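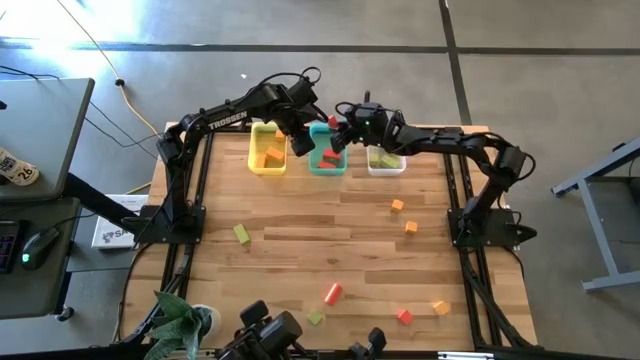 Right arm over the teal bin, a red block at its gripper; left gripper between the yellow and teal bins.

Situngate workshop - minutes of the cell upkeep meeting, 11th October

1. Last minutes
Agreed, with one correction: the arm base bolts were checked in March, not replaced.

2. Sorting runs
Foltis reported 300 picks on the block sorting job and called the cell stable. The meeting was not persuaded. The log lists only blocks that reached a bin, so a dropped block never appears in it. Negri asked how "stable" had been measured and got no clear answer. The figure stays out of the report until drops are logged as well.

3. Grippers meeting over the middle bin
The two grippers come very close together at the teal bin. Foltis wants a software keep-out zone. Butarico would sooner move the bins further apart and try again, which costs nothing. Bins first. If the arms still crowd each other, the zone goes back on the agenda.

4. Cables
Black cables loop over the joints of the left arm. Negri's view is that they will rub through sooner or later; Foltis says they have slack enough. Neither side brought any evidence. Sleeves to be priced under job 3214, and the cables looked over every 200 picks until then. The yellow cable on the floor is to be covered or rerouted.

5. Calibration
Foltis proposed a weekly recalibration. No record shows that the last one changed anything - deferred until before and after readings exist.

Actions
Foltis: add drops to the log.
Butarico: respace bins, repeat the run.
Negri: cable checks, sleeve prices.

Next meeting when the repeat run is finished.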